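Bamboo on the bed, or how I finally slept through July

Monday, July 10, 2023

I have been meaning to write about the bed for weeks and I keep not doing it, mostly because whenever I sit down on it I end up lying down on it instead. That should tell you how much I love the new setup!

So. The bamboo mat. Waltraud Ehlers, who I know from the Thursday sewing table, has slept on one every summer for as long as I've known her, and I always thought it sounded awful. Hard little slats, no give, like napping on a window blind. Then we had that stretch of sticky nights in June and I gave in and ordered one from Kleinschmidt. It came rolled up tight as a rug and smelled like a hay barn for two days (I liked this, my sister did not).

And oh, it's lovely. The slats are narrow, and they alternate light brown and dark brown, so the whole bed looks striped. You feel cool the second you stretch out. I wear long pants on it and it still works, although bare calves are better if you don't mind waking up with lines on them.

A few things I've learned so far. Lay it straight over the mattress with the bottom sheet still on, or it slides. Wipe it with a barely damp cloth and let it air with the window open. Don't kneel on one spot, especially when you're reaching for the far corner! I did that the first evening and heard a crack, and now there's one slat I can find with my elbow in the dark.

I didn't want to give up my patchwork spread, though. It's much too cheerful to spend the summer in a closet. It has red with white polka dots and white with pink polka dots, strips of pink and blue, and a piece with big printed letters that came out of a bag of scraps Ingeborg Lammers was clearing out. I cut right through the lettering, so part of it just says AN, in red and dark blue. People ask if it's somebody's name. It isn't, I just liked the letters and was not about to waste them.

What I do now is leave the spread underneath and let it hang down over the near edge of the bed, with the mat on top. The brown calms all that color down, and the dots still peek out along the side where I see them when I come in with my coffee. I tried it the other way around first, spread on top, and it was like sleeping under a tent on top of a fence. Not recommended.

Next job is a border for the mat, because the cut ends snag on my gray sweater every single time. I'm thinking wide cotton tape, folded over and stitched by hand with the heavy thread from Eketti. Ingeborg says glue it. I'm not gluing it! If the tape goes on well I'll do a matching one for the smaller mat in the back bedroom before our guests come in August, and maybe there'll be enough red dot left over for 2 pillow covers, if I'm careful with the cutting and keep the stripes for the backs.

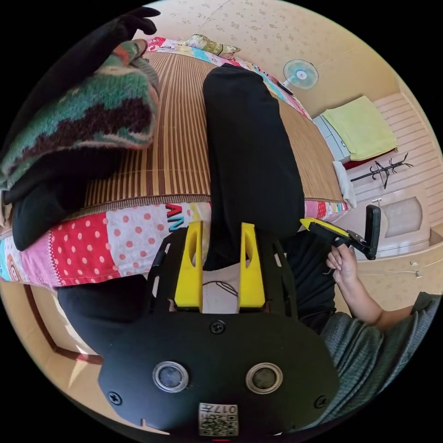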